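Kostum-Greifdaten, Kursstand Sommer

README zum Datensatz der Robotik-AG
Stand: 24. August 2018
Gepflegt von: Tímea Somogyi (Text, Prüfung), Lwazi Nel (Skripte)
Aufgenommen von: Apolinar Cortés, Refugio Trujillo, Anqi Cai

Vorweg

Wer diesen Ordner herunterlädt, sucht vermutlich Trainingsdaten für einen Zweibackengreifer. Die gibt es hier, in bescheidenem Umfang und von durchwachsener Qualität. Bitte vor dem Benutzen den Abschnitt über bekannte Mängel lesen. Er ist länger als der Abschnitt über den Inhalt, und das hat seine Richtigkeit.

In der Kursankündigung stand, der Datensatz werde »alltagsnahe Greifvorgänge in großer Vielfalt« enthalten. Den Satz habe ich damals nicht geschrieben und würde ihn heute streichen. Alltagsnah ist an den Aufnahmen der Tisch.

Inhalt

Der Datensatz umfasst 1.522 Einzelsequenzen, verteilt auf drei Aufgaben:

aufgabe_a: Gegenstand anfahren, greifen, anheben, an derselben Stelle absetzen
aufgabe_b: Gegenstand greifen und in eine Schale legen
aufgabe_c: Gegenstand zwischen zwei markierten Feldern verschieben, ohne ihn anzuheben

Jede Sequenz besteht aus einem Video der Greiferkamera, einer CSV-Datei mit der Öffnungsweite und einer kleinen Textdatei mit Aufgabe, Kürzel der aufnehmenden Person und freiem Kommentar. Die Kommentare sind uneinheitlich. Anqi schreibt ganze Sätze, Apolinar schreibt »ok«, Refugio lässt das Feld meistens leer. Wer daraus automatisch Sprachanweisungen erzeugen will, sollte sich das vorher ansehen und dann wahrscheinlich bleiben lassen.

Aufgabe C ist deutlich dünner besetzt als die beiden anderen. Wir haben sie erst spät dazugenommen.

Aufnahmegerät

Alle Sequenzen wurden mit dem handgeführten Greifer aufgenommen, den die AG nach dem Bauplan »Arwood« gebaut hat. Kein Motor, kein Arm: Die Finger werden über einen Hebel bewegt, die Kamera sitzt am Gehäuse und schaut zwischen den Fingern hindurch nach vorn. Die Idee dahinter ist bekannt. Man nimmt mit der Hand auf, was später der Roboterarm nachmachen soll, und spart sich die Fernsteuerung.

Ob sich das überträgt, haben wir mit unserem Arm bisher nicht sauber gemessen. Auf dem Tag der offenen Tür lief eine Vorführung, bei der der Arm zweimal hintereinander richtig gegriffen hat. Seitdem heißt es im Kurs, das Verfahren funktioniere. Zwei Griffe sind kein Ergebnis, und ich bitte darum, sie in Projektberichten auch nicht als solches zu zitieren.

Die Backen sind schwarze Blöcke mit rauer Oberfläche, von oben verschraubt. In den Haltearmen sitzen messingfarbene Buchsen. Die Konstruktion hat den Kurs überstanden, was mich etwas überrascht hat. An den Backen sieht es anders aus, dazu weiter unten.

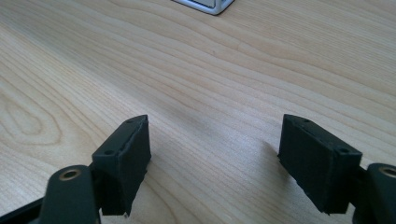
Greifer mit weit geöffneten Fingern über dem Holztisch, Blick der Greiferkamera. An den unteren Kanten der Backen ist das Material leicht ausgefranst.

Im Bild steckt schon ein guter Teil der Probleme, mit denen man beim Training zu tun bekommt. Die Finger stehen groß im Vordergrund, und was weiter hinten auf dem Tisch steht, rutscht an den oberen Rand. Rechts oben bleicht das Tageslicht die Maserung aus. Ein Netz, das auf solchen Bildern lernt, kann sich genauso gut an der Maserung orientieren wie am Gegenstand. Lwazi hält diese Sorge für übertrieben. Einen Test auf einem anderen Tisch, der sie ausräumen würde, hat bisher keiner von uns gemacht.

Bekannte Mängel

Ein Tisch. Sämtliche Sequenzen stammen vom selben Arbeitsplatz. Eine zweite Unterlage war geplant, das graue Tuch lag auch bereit, verwendet wurde es nie.

Licht. Wir haben bei Tageslicht gearbeitet und nichts abgeschattet. Die Helligkeit schwankt zwischen den Sequenzen und teilweise innerhalb einer Sequenz. Die Belichtung der Kamera stand auf Automatik. Refugio hat vorgeschlagen, das als »natürliche Variation« zu verkaufen. Ich nenne es unkontrolliert.

Schatten. Die Backen werfen weiche Schatten auf die Tischfläche. Für die Abstandsschätzung mag das sogar nützlich sein. Wer mit festem Studiolicht weiterarbeitet, muss damit rechnen, dass dieser Hinweis fehlt.

Verschleiß. Die Kanten der Backen sind rau und stellenweise ausgerissen. Wann das angefangen hat, lässt sich aus dem Protokoll nicht ablesen, denn der Zustand der Backen wurde nicht notiert. Die Sequenzen sind deshalb auch nicht nach Backensatz getrennt.

Öffnungsweite. Der Wert in der CSV-Datei wird aus dem Hebelweg berechnet und ist nicht direkt an den Fingern gemessen. Bei fast geschlossenem Greifer liegt er nach meinem Eindruck zu hoch. Für »offen« und »zu« reicht er. Wer daraus Griffkräfte ableitet, tut das ohne unseren Segen.

Drei Hände. Apolinar greift schnell und von oben, Anqi nähert sich flach und hält vor dem Schließen kurz an. Die Stile sind im Video gut zu unterscheiden, und die Aufgaben sind nicht gleichmäßig auf die Personen verteilt. Eine zufällige Aufteilung in Training und Test liefert darum zu freundliche Zahlen. Bitte nach Person trennen, das Skript teile_nach_person.py macht das.

Fehlversuche. Im ersten Durchgang wurden misslungene Griffe gelöscht. Ich habe das erst bemerkt, als der Ordner verdächtig aufgeräumt aussah. Ab dem zweiten Durchgang sind sie enthalten und mit fehl=1 gekennzeichnet. Eine Erfolgsquote über den gesamten Datensatz zu berechnen ist damit sinnlos. In zwei Abschlussberichten steht trotzdem eine.

Leerlauf. Am Anfang vieler Sequenzen steht der Greifer offen über der Tischfläche, ohne dass etwas geschieht. Das Skript schneide_anfang.py entfernt diese Strecken anhand der Öffnungsweite. Es schneidet manchmal zu viel weg, besonders bei Aufgabe C.

Wofür die Daten taugen

Zum Üben. Man kann damit einen Lader schreiben, eine Vorverarbeitung ausprobieren und ein kleines Modell so lange trainieren, bis man versteht, warum der Verlust sinkt und der Arm trotzdem danebengreift. Für den Kurs war das brauchbar, und als Einstieg würde ich den Datensatz wieder verwenden.

Wofür nicht

Für Vergleiche mit veröffentlichten Datensätzen, für Aussagen über fremde Umgebungen und für alles, wobei der Arm in der Nähe von Menschen läuft. Auch die Bewerbung beim Gisler-Schülerwettbewerb sollte sich nicht darauf stützen. Dort wird nach der Leistung an unbekannten Gegenständen gefragt, und die haben wir nicht geprüft.

Ordnerstruktur

kostum/
 aufgabe_a/
 aufgabe_b/
 aufgabe_c/
 skripte/
 teile_nach_person.py
 schneide_anfang.py
 zeige_sequenz.py
 protokoll.txt
 README.txt

Die Skripte laufen unter Python 3. Auf den Rechnern im Raum Bremer muss zeige_sequenz.py mit dem Schalter --klein gestartet werden, sonst bleibt das Fenster schwarz. Die Ursache ist ungeklärt.

Offene Punkte

Zweiter Tisch oder wenigstens das Tuch (Refugio)
Belichtung fest einstellen und im Protokoll vermerken (Lwazi)
Neue Backen, Wechsel künftig eintragen (Apolinar)
Aufgabe C auffüllen, diesmal alle drei Personen
Kommentarfeld mit fester Auswahl statt Freitext (Anqi)
Messung am Arm mit vorher festgelegter Zahl von Versuchen, Fehlversuche werden mitgezählt

Die nächste Fassung ist für Oktober vorgesehen. Sie erscheint nur, wenn der letzte Punkt erledigt ist.

Nutzung

Innerhalb der Schule frei. Weitergabe nach außen bitte vorher mit mir absprechen und nur zusammen mit dieser Datei. Fehler in den Skripten an Lwazi, Fehler in den Daten an mich, möglichst mit Sequenznummer.

T. Somogyi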